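Wrapping Leftovers: Foil vs Paper, and What Happens to It After
Project report, Household Materials unit
Nassoro Tanui
Submitted Jan 22, 2025
2 comments 126 shares

Why I picked this

Our kitchen at home goes through a lot of foil. Sandwiches, half an onion, the end of a loaf. My aunt uses brown paper for the same jobs and says foil is a waste. So the question was simple. Which one wraps better, which one can you use again, and which one takes up less room in the bin.

Original plan was four materials (foil, kraft paper, cling film, wax paper). Dropped the last two, ran out of time. Cling film kept sticking to itself anyway and I couldnt get a fair fold out of it.

Materials

Foil was the Gekavano kitchen roll, standard thickness. Paper was plain brown kraft from the Trilness packing shop, the kind that comes stuffed around plates when you move house. Same size pieces cut from both. Filling was two slices of bread with nothing in it, so no grease to worry about. Should have done one with butter, see the end.

Also: ruler, scissors, kitchen scale, a heavy book for flattening.

What I did

Wrap test. Bread in the middle, long sides up and over, fold down twice, ends tucked under. Same fold for both. Then leave it alone and see if it opens.

Crumple test. Squeeze the empty sheet into a ball with two hands, count to ten, let go. Measure it straight away, and again after an hour.

Re-use test. Open the ball, flatten under the book, wrap again. Repeat till it tears.

Results: wrapping

Foil won, not close. Holds whatever shape you press it into. Corners stay down mostly, one or two lift a little, push them back and they stay. Looks messy though. Every finger mark shows up as a crease and by the second wrap the surface is all wrinkles.

Paper opened up every time unless there was tape or string on it. The folds are sharp enough but the sheet wants to go back to being flat. My aunt uses string, I now understand why. With string it was as good as foil and easier to open without ripping. 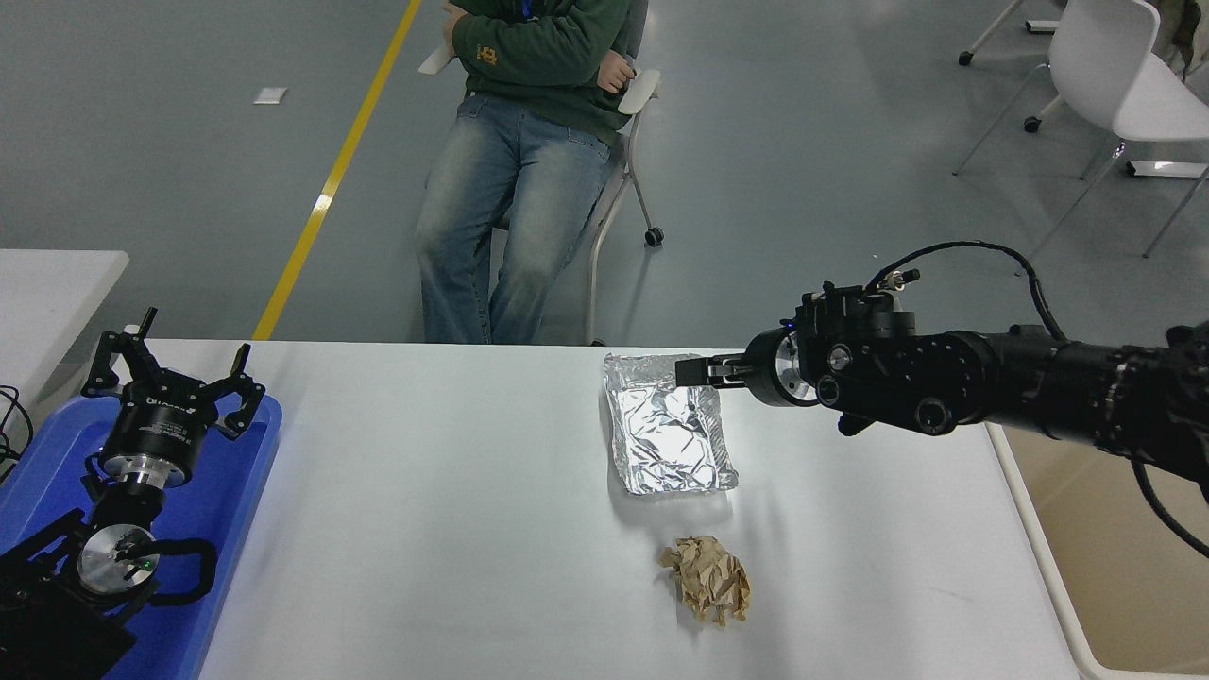

Foil package and crumpled kraft paper, same table.

Results: crumpling

The paper ball grew. You can hear it doing it, little clicks for a minute or so after you let go. Foil stayed where it was put, the hour measurement was the same as the first one within what I can read off a ruler.

So for bin space foil is better if everybody squashes it, paper is better flat. At our place no one squashes or flattens anything, it just goes in. I think that matters more than the material but I don't have numbers for it.

Results: using it again

Foil got pinholes along the old creases. Hold it up to the window and you see them as dots of light. Still wraps ok, but I wouldn't put anything wet in it. Tore at the corner first, then down the long fold.

Paper went soft, almost like cloth. It held together longer than I thought it would and wrapped better soft than it did new, less springy. Tears were at the edges where the string had been.

Storage idea

Flat foil packages stack. I tried a shoebox standing them up like files and it worked well for the freezer drawer. Paper ones with string dont stack, the knots get in the way. Could put the knot on the side. Didn't try it.

Problems

- Scale only reads whole grams so the weight column was useless and I took it out.
- First batch of paper was cut crooked, had to redo it.
- I did all the crumpling myself, somebody with bigger hands gets a smaller ball probably.
- No grease, no moisture. Real leftovers have both. This is the biggest hole in the project.

What I would change

Butter on half the bread. Wax paper back in. Get other people to do the folding without being shown how, becuase my fold was practiced by the end and that favors foil I think.

Also want to ask the recycling desk at Mwakyusa what they do with foil that has food on it. Emailed them in August when I was first picking a topic, nothing back yet. Will try the phone.

For now: foil for the freezer, paper and string for lunch, keep the old paper in the drawer next to the new roll and use the soft pieces first.

Skestomstead Student Projects | Contact | Copyright | Back to top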